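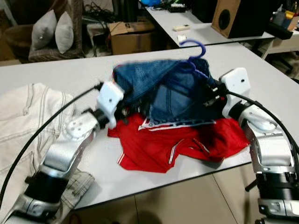

Blue jeans, a blue hanger and a red garment on a white table.

Drerkov – frequently asked questions

What is Drerkov?
Drerkov is a six-part television drama set in a river town of the same name. A ferry operator dies and leaves her house to two half-sisters who have never met. One of them wants to sell. The other has already moved in. Most of the story takes place over a single winter, with some scenes from the year the ferry stopped running.

Is Drerkov a real place?
No. The town was made up for the series. The map shown in the opening titles was drawn for the programme and doesn't match any actual stretch of river, although viewers have written in with suggestions.

Who wrote it?
All of the episodes were written by Mateja Halilović. It is her first series for television. She had written for radio and the stage before that, and the character of the lock-keeper began in a short radio piece.

How many episodes are there, and how long are they?
There are 6 episodes in the first series. Each runs for 52 minutes except the last, which is 7 minutes longer. Episode four has no opening titles. This is deliberate and isn't a fault with your stream.

Where can I watch it?
All episodes are on Fanside. You'll need an account, but the first episode can be watched without a paid subscription. The series went up in September and there is no end date on the page at the moment. If one is added, we'll put it here.

Can I buy it on disc?
Not yet. A disc release has been discussed and we don't have anything to announce. Please be careful with sellers who say they have copies, as none have been made.

What language is it in?
The main language is English. The older characters also speak a dialect invented for the town, mostly in the kitchen scenes and at the funeral. Subtitles for these lines appear automatically. If they don't, go to the audio and subtitles menu and choose 'English – dialect only'.

Some of the dialect isn't subtitled. Is that a mistake?
In episodes one and two, no. Those scenes are seen from the younger sister's side and she can't follow what is being said. From episode three onwards everything should be subtitled. If you find a gap after that point, let us know the episode and the time at which it happens.

Is there an audio-described version?
Yes, for all episodes. Select it from the same menu. There is no signed version at present.

Is it suitable for children?
It carries a 15 rating. There is strong language throughout, a drowning in episode two and a scene of domestic violence in episode five. The drowning is seen from a distance but it is a long scene, and some viewers have found it upsetting.

Is it based on a book?
No. There is a novel with a similar plot and we have been asked about it several times. The two are unconnected.

What is Masville?
Masville is the town across the river, where the older sister grew up. It is talked about a great deal and only seen once, in the last episode. A few reviews treated it as the main setting, which has caused some confusion.

What does the number 856 mean?
It is the number painted on the side of the ferry, and it turns up again on the locker key in episode three. We won't say more than that, as the answer is given in the final episode. Please don't post it on the comments page without a warning.

Who composed the music?
The score is by Wickramasinghe, who perform under the one name. It was recorded with a small string group and a harmonium. The soundtrack has 22 tracks and can be streamed on Fanside's music page. The song in the closing scene is sung by the cast and isn't on the soundtrack – we have asked whether it can be added.

Will there be a second series?
This hasn't been decided. The story was written to stand by itself, and Mateja Halilović has said that she would only go back to it with a different family in the same town.

Can I visit the ferry house?
No. The outside is a private home and the owners have asked not to be named. The rooms were built in a studio and have since been taken down.

Can our film club show an episode?
You'll need a licence for any public showing, even if entry is free. Use the contact form and choose 'Screenings'. Tell us which episode you'd like to show, the venue and how many people you expect.

Can I use clips in my own video or podcast?
Short clips from the trailer are fine for reviews and discussion, with a credit. For anything taken from the episodes themselves, write to us first through the same form.

Can I send a message to the cast?
We can't pass on letters or gifts. Several of the cast have agents who accept post, and their details are usually easy to find online.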